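O meu ano de mudanças, caixa a caixa
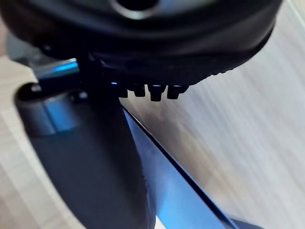
Última atualização: maio, 16h30

Mudei de casa duas vezes em 11 meses e, se me perguntarem, não recomendo a ninguém (a minha mãe avisou-me, claro). Da primeira vez achei que tinha pouca coisa. Pouca coisa! Só de livros eram 153, e isto depois de ter oferecido uma prateleira inteira à Lucie Lapointe, minha vizinha do lado, que agora me manda mensagens sobre os finais.

A empresa da primeira mudança, a Sterard, pediu-me 2620 euros e chegou numa sexta-feira com uma carrinha onde mal cabia o sofá. Fizeram três viagens, eu fiz café para toda a gente e às dez da noite ainda andava à procura dos lençóis. Dormi embrulhada numa toalha de praia!

Para a segunda fui mais esperta, ou mais forreta. Comprei umas 30 caixas todas iguais, escrevi o nome da divisão em dois lados e deixei para o fim a cafeteira, os carregadores e a roupa da cama. Também vendi o armário do corredor, que nunca me coube em lado nenhum, e não tenho saudades dele.

O que ainda me custa são os papéis: contratos, garantias, a água, a luz, a morada no banco... Continuo a receber cartas na casa antiga e passo lá ao sábado para as ir buscar.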